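Onsri Two-Arm Kit
Shared workshop build, sold as parts, plans and software

Onsri is a two-armed robot you put together yourself, at home or at a shared bench. Shalini Shakya drew up the first version at the Arnside workshop, and Samuele Rinaldi has looked after the software ever since. We love this thing and we've tried to make the kit as friendly to a first-time builder as we can (if you can solder a connector and read a wiring chart, you can build it).

What you get
Two arms with matching joints and a two-fingered gripper for each
Body shell in two halves, gloss white
Motor boards, wiring loom and power supply
Printed build guide, plus the full drawings as files
Simulator package with a practice room

What you need to bring
Hex keys, a torque screwdriver, a soldering iron and a computer running Linux. A second pair of hands is a big help on the day you hang the arms!

Build time
Plan on about 40 hours. The shell goes together fast and the loom doesn't. Label both ends of every cable before you close the body, and test each joint alone at low speed before you run an arm as a whole.

Price and weight
Full kit: $4,000
Arms only, no body: $1,570 each
Spare gripper fingers come in packs of 10.

The simulator
You can start here while the parts are on their way, and we'd urge you to. The practice room loads with the full robot already in it, both arms live, and you drive from the robot's own point of view. There's a table to reach for, walls to keep clear of, and a cloth you can use for pick-and-place practice. 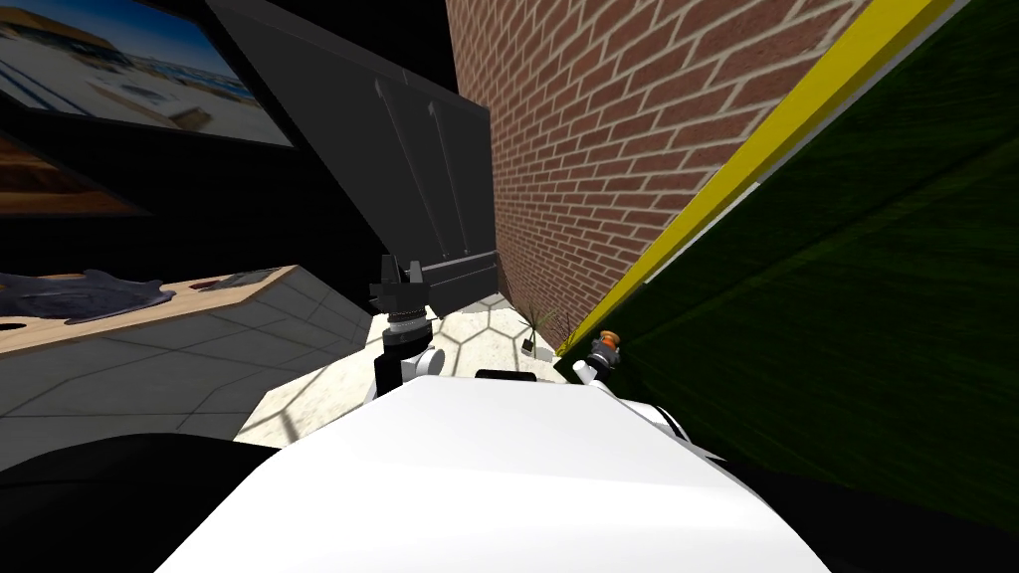
Joint limits are shared between the simulator and the real controller, so a pose you save in one opens in the other. Change the limits file once and both pick it up. Samuele keeps the gripper speed set low in the default profile; leave it there until you've run the calibration routine on your own build, then raise it a little at a time.

Cloth is still the weak spot. It folds a bit stiffly and sometimes sticks to the fingers when they open. The March update has a new contact model, and it's much better with towels and T-shirts.

Compatibility
Works with Medis motor boards, second revision and later. The older Sonby boards will run the arms but can't read the gripper sensors.

Page updated 29 February 2020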